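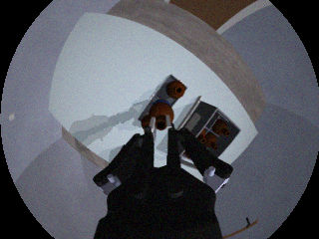

pecinha laranja-amarronzada que parece um potinho, meu tema do dia 🧡

gente, comecei a aprender cerâmica em março e preciso falar sobre barro porque ninguém aqui em casa aguenta mais kkkk

primeira coisa: centralizar a bola de barro no torno é MUITO difícil. fiquei a primeira aula inteira nisso e voltei com argila até na sobrancelha

a Ustyna Prokopenko, que dá aula no ateliê Erine, vive repetindo "cotovelo colado na perna". eu achava frescura, aí colei o cotovelo e o barro parou de dançar (raiva)

minha primeira peça era pra ser uma caneca e virou um pote de sal. a segunda também era pra ser caneca e virou outro pote de sal. temos muito sal

comprei 5 kg de argila vermelha pra treinar em casa e paguei 141 reais com o frete, tô fingindo que não vi

dica pra quem tá começando: deixa secar devagar, com plástico por cima! eu botei uma tigelinha no sol pra adiantar e ela rachou de fora a fora

o Lukian perguntou do esmalte: ainda não cheguei lá, por enquanto é só barro cru e muita fé. a turma esmalta na sexta, depois eu volto e mostro

se alguém souber de torno usado que caiba em área de serviço me chama na DM, por favor!!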